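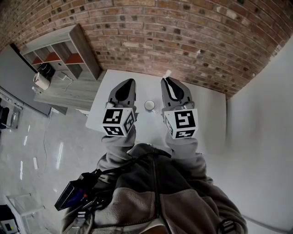
A small white cup on a white table.

Search this guide

Last updated: 2018-10-27

Setting up your Rindach match scoreboard

I ran this at Wesham all season, so I promise it's quick!

1. Plug in the board and hold Start until you see 15 on the clock.
2. Type in both team names (keep them short, mine got chopped).
3. Press Half, then set your minutes.

Note: if the horn is off, try menu 102. I always forget that one.

Caution: don't press Reset during play. It wipes the score, and I've had to ask both coaches what it was.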